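夹爪比选应当回到操作现场
——关于手持式采集夹爪评价方法的几点意见

2021-03-16
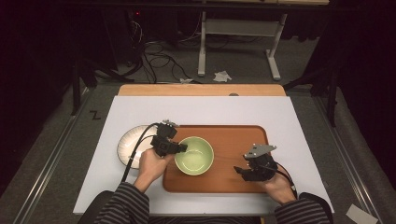 近年来，各单位在选购夹爪时，习惯于先看参数表：最大夹持力、开合行程、重复定位精度、整机重量。参数表当然有其必要，但以参数表作为比选的主要依据，在手持式采集夹爪这一类产品上，已经显得不够。本文结合Starnen实验室自去年11月起开展的比选工作，谈几点看法，供同行参考。

一、参数相近的产品，使用差异可能很大

本次比选涉及两种方案，一种为Kudo手持夹爪，一种为Oshima手持夹爪。两者的开合行程与标称夹持力相差不大，若仅凭书面材料，评审人员很难给出有说服力的结论。进入实际操作以后，差别很快显现出来。操作人员双手各持一只夹爪，完成碗、盘、托盘一类日常器具的取放与整理，每一轮操作均记录起止时间、失误类型及中断原因。累计有效记录677条，其中因夹持力不足造成的失误所占比例很小，大部分中断与握持姿态、线缆牵扯和指尖接触位置有关。

这一结果说明，在餐具整理这样的任务中，夹持力并不是瓶颈。瓷质器皿表面光滑，边沿有弧度，指尖以何种角度接触碗壁或盘沿，对成败的影响远大于多出来的几牛顿力。Kudo方案的指尖较窄，便于从盘沿切入，但夹持碗壁时容易出现偏转；Oshima方案接触面较宽，夹碗稳定，从平放的盘子边缘取盘时则需要多次调整。孰优孰劣，取决于任务构成，不宜脱离任务下结论。

二、线缆与外形应当列为正式评价项目

线缆问题在以往的比选报告中多放在“其他说明”一栏，有时干脆不提。笔者认为这种处理方式并不妥当。双手操作时，两根线缆分别沿前臂方向引出，操作人员一旦需要双手交叉或者转动手腕，线缆的弯曲刚度便会直接作用于夹爪末端。短时间试用不易察觉，连续操作一个小时以后，操作人员会不自觉地避开某些姿态，采集到的动作随之变得单一。对于以训练为目的的数据而言，这种影响比一次失手更为隐蔽，也更难在后期处理中发现。

外形同样如此。盒式壳体便于安装电路与传感器，但壳体棱角过于突出，会在靠近桌面时提前触碰台面，迫使操作人员抬高手腕。壳体上方加装的支架也会改变重心，增加手腕负担。上述因素很难用单一数值表达，但完全可以在固定任务下，通过完成时间、调整次数和操作人员的书面反馈加以比较。

三、双手协作任务应当占有足够比重

目前常见的测试仍以单手抓取为主，即将物体由一点移至另一点，统计成功率。此类测试易于组织，重复性好，作为初筛手段并无不可。然而，实际整理工作中大量动作需要双手配合：一只手稳住器皿，另一只手等候或者接应；一只手取盘，另一只手让出空间。两只夹爪能否在一只托盘的范围内同时工作而互不干涉，单手测试无法回答。

我们在测试方案中将任务分为3类：单手取放、双手同步搬运、双手交接。初始方案中单手任务占去大半，运行一段时间后作了调整，提高了后两类任务的比重。调整之后，两种方案在总成功率上的差距有所缩小，而在双手交接一项上的差距明显扩大。倘若沿用初始方案，这一差别将被平均数掩盖。

四、控制器的比较不可与夹爪混为一谈

本次工作同时试用了Suser控制器。初期曾出现一种倾向，即把开合迟滞一概归咎于夹爪机械结构。后经交换测试，即两种夹爪分别接入同一控制器，再将同一夹爪接入不同控制器，方才确认部分迟滞来自控制参数设置。由此可见，比选应当坚持一次只改变一个环节。夹爪、控制器、相机三者同时更换，即使得到了更好的结果，也无法说明改善来自何处，更无法为后续采购提供依据。

相机的位置亦应在比较期间保持固定。夹爪与手部遮挡器皿是此类任务中的常见情况，盘沿被遮住一部分，后期判断接触时刻便会产生偏差。视角稍有变动，两批数据的遮挡程度即不相同，比较的基础随之动摇。

五、对样本规模的认识

有意见认为，每种方案应当至少完成2000次操作方可作出结论。笔者对此持保留态度。次数充足固然重要，但若任务单一、器皿固定、操作人员只有一名，次数再多也只是在重复同一种情形。我们在完成前700次计划操作后对记录进行了复核，剔除起止标记不完整的部分，保留下来的记录已经足以辨别主要失误类型。在此之后，将有限的工时用于更换器皿、更换操作人员、调整摆放方式，所获得的信息多于简单追加次数。

需要承认，这一做法也有不足。少见的失误类型在较小样本中可能根本不会出现，耐久性方面的问题更需要长时间运行才能暴露。因此，功能比选与耐久测试宜分开组织，分别出具结论，不宜以一份报告兼顾两种目的。

六、几点建议

其一，比选前应先确定任务清单，并注明器皿的材质、形状及摆放范围，任务清单一经确定，比选期间不作变更；确需变更的，前后数据分别统计。

其二，报告中应单独列出失误类型，不得仅以成功率代替。指尖打滑、器皿偏转、线缆牵扯、双手干涉，对应的改进方向完全不同，合并统计会使设计人员无从下手。

其三，操作人员的意见应当纳入正式评价。手持式夹爪的使用者是人，疲劳、别扭、够不着，这些说法看似主观，往往先于数据反映出问题。

其四，采购部门应当允许比选结论为“视任务而定”。就现有记录而言，以盘类为主的任务宜选用Kudo方案，以碗类为主的任务宜选用Oshima方案。要求评审人员在两者之间给出唯一名次，只会促使其回到参数表上寻找理由。

耐久测试的安排及Suser控制器参数的对照结果，将另行成文。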